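Bean Questions, Answered (FAQ)

Last updated February 27, 2021

Hi! If you came from the newsletter, welcome, and if you came because a pot of chickpeas has been on your stove since lunch and they still crunch, scroll down to "Why are my beans still hard?" and come back up when you've calmed down. I've been cooking dried beans most weeks for years and the same questions keep landing in my inbox, so I put them all on one page.

Do I have to soak them?

No, but I usually do. Soaked beans cook faster and more evenly, and fewer of them split. I put them in a big bowl before bed, cover them with a lot more water than seems sensible (they drink it!) and drain them in the morning. Lentils and split peas don't need it at all. Black beans I go back and forth on. If I want that inky broth I skip the soak and just let them simmer longer.

I forgot to soak. Now what?

Happens to me constantly. Put the beans in a pot, cover with plenty of water, boil for a couple of minutes, turn off the heat, put the lid on and leave them alone for an hour. Drain, fresh water, cook as normal. My friend Sarahí Escobedo thinks this is cheating and she also makes better beans than I do, so make of that what you like.

When do I add salt?

At the start! I salt the soaking water and I salt the pot. The old advice about salt making beans tough has never held up in my kitchen, and I've cooked the same beans side by side to check. What does slow them down is acid, so tomatoes, vinegar, lemon and wine all wait until the beans are soft.

Why are my beans still hard?

Most likely they're old. A dried bean keeps more or less forever as far as safety goes, but after a couple of years in the cupboard it may never soften properly. I once kept a bag of Gundon cranberry beans for so long that I'd moved apartments twice with it, and those went five hours and were still like gravel. The other suspect is hard water. A small pinch of baking soda in the pot helps with that, and I do mean small, or you'll get mush with a soapy taste.

If neither of those fits, they probably just need longer. Package times are optimistic.

How do I know when they're done?

Eat five. If all five are creamy right through, you're there. If four are and one isn't, give it another 20 minutes and try five more. I used to try one bean and call it dinner, and then I served Donal Quinlan a chili with a bit of a rattle to it. He was very nice about it.

Are kidney beans really dangerous?

Undercooked ones can make you properly sick, yes. Red kidney beans have a natural toxin that needs a real boil to break down, so soak them for at least five hours, throw that water out, and boil them hard in fresh water for at least ten minutes before you turn the heat down. I give mine 20. Please don't put them raw into a slow cooker, which may never get hot enough. Canned ones are already cooked and you can eat them straight from the can.

What pot do you use?

A heavy one with a lid. Mine's an enameled Vilico that I bought secondhand with a chip on the handle, and I'd be lost without it, but a thin stockpot works too if you keep the flame low and stir now and then. I like the lid slightly open. Closed tight, my stove gets too excited and I end up mopping bean water.
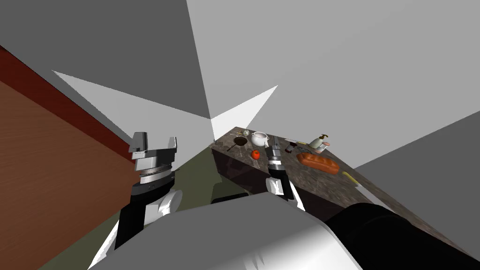

Open gripper beside a brown wooden surface, computer rendering.

Can I use a pressure cooker?

Of course, and on weeknights I do. Soaked black beans are quick, chickpeas take longer, and unsoaked ones take a good deal longer than that. Go by the chart that came with your cooker, because they're all a bit different, and don't fill it more than halfway. Beans foam. Let the pressure come down by itself if you can stand the wait, since a quick release tends to burst the skins.

Do you throw out the cooking liquid?

Never! Well, the kidney bean soaking water, yes, down the sink. But the broth from the pot is half the reason I bother. I freeze it in jars (leave room at the top, I've lost a few) and use it for soup, for rice, or for loosening up a pasta sauce. Chickpea broth is my favorite. With a bit of garlic, a parmesan rind and some greens it's a whole meal.

What do you put in the pot?

Half an onion, a few smashed garlic cloves, a bay leaf, salt, and more olive oil than you'd think. That's my everyday pot. For white beans I add sage, and for black beans a dried chile and a strip of orange peel, which I stole from Niamh Doherty and have never given back. If I've got carrot ends or parsley stems lying around, they go in too.

How long do cooked beans keep?

Three or four days in the fridge, in their broth, covered. Get them in there within a couple of hours of cooking. Shallow containers cool quicker than one deep pot. For the freezer I portion them out with enough broth to cover, and I try to use them within a few months. They come out a little softer and I really can't say I mind.

How many dried beans equal one can?

A bit more than half a cup dried gets you what's in a standard can once it's drained. A one-pound bag makes six cups cooked, give or take, so plan for some freezer space or for company.

Will they give me gas?

Possibly, at first. Soaking and changing the water seems to help, and so does starting with small portions and eating them regularly. Declan Tully swears by a strip of kombu in the pot. I've tried it and I liked the flavor, but I couldn't tell you whether it did the other thing.

Where do you buy yours?

Wherever they sell a lot of them, so the bags don't sit. My regular place is Mac Giolla, where the bulk bins get emptied fast, and for the weird and beautiful ones I order from Zundolo every August and try to be reasonable about it. Last count, I'd cooked 53 kinds. The plain pinto is still in my top three.

Do you have a recipe for...?

Probably! There are 192 bean recipes in the archive and the search box works better than it used to (thank you, Cillian Ó Ceallaigh, for fixing it over what I'm told was a whole weekend). If you can't find what you want, write to me with the kind of bean and what else is in your fridge. I answer most emails, though I'm slow around the holidays, and I can't help with green beans. I just steam them.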